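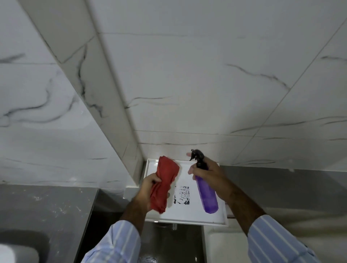
Last updated: 16th April

I have been putting off the bathroom since February. Not the whole bathroom, I do wipe the sink like a normal person, but the corners. You know the ones. The little shelf down low where the bottles live, and the bit of counter that always seems to have something sitting on it.

What finally got me moving was my aunt's friend Beverley Sugden coming to stay for a few nights. Beverley is lovely and would never say a word, but she once cleaned my oven while I was at the store, so I take her visits as a sort of deadline!

I started with the corner shelf. Everything came off it first and went into a bucket in the hallway - shampoo, the other shampoo, a bar of Anda soap that had welded itself to its wrapper, a razor I'm pretty sure I replaced last year. Once the bottles are gone you get to see what they were hiding, and in my case it was a dark patch right by the middle that I'm going to call residue and leave it at that. The thing with a tray-style shelf with a raised lip is that water has a place to sit, and mine is tucked so tightly into the corner that I never really look at it from above. I look at it from the shower, with soap in my eyes.

My method is not fancy. Spray, leave it alone for a bit, wipe, say something rude, spray again. I use an old red cloth from a Toditex multipack (I bought the 18 pack and I have no idea where most of them have gone, probably the same place as the socks). I've tried sponges and I always end up back with a cloth, because you can wrap it over one finger and really get into the edge where the shelf meets the tile. For the worst of it I let the spray sit for 17 minutes, only because I went to make coffee and got talking on the phone. I don't know if that's the correct amount of time. It's just what it got.

A word about the tile while I'm here. We have the big shiny marble-look kind with the dark veins, and when we picked it out at the Grerano showroom I thought it would be so forgiving. And it is, kind of! You can't see a stray hair on it to save your life. But that also means I've spent real time scrubbing at a vein that was printed on there. More than once. There's one on the column by the shelf that gets me every single time.

Carola Baumgart from my old job swears by going over wall tile with a squeegee after every shower, and she gave me one from Dreßler when we moved in. It hangs on a hook. I use it when she visits.

After the shelf I moved on to the counter, which I'd been looking forward to since it's at a height where my back doesn't complain.
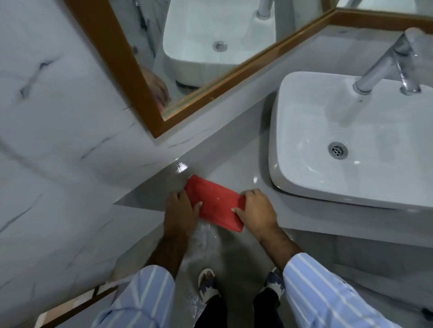 My one firm opinion about counters is that you should fold the cloth flat for them. I used to just bunch it up and push the water from one side to the other, and then I'd be surprised when it ended up on the floor. Folded, you get a nice straight edge, and when one side is too wet you turn it over and keep going. You still get water on the floor, at least I do, so I leave the floor for last and wear sandals I don't mind splashing.

The front edge is the part I always used to skip. Toothpaste drips over it, hand soap runs down it, and you don't notice from standing height until you're crouched looking for a dropped earring. The back of the sink is the other one, behind the faucet, where I need a corner of the cloth and a lot of patience. I haven't found a trick for that yet, so if you have one, please leave it in the comments.

The whole job took me nearly 19 songs on the kitchen radio, which I could hear through the door, including one I hadn't heard since high school and sang very badly. I still need to sort through the bucket in the hallway. The soap can go, and I think one of the shampoos is empty, but I'm keeping the razor until I find the new one.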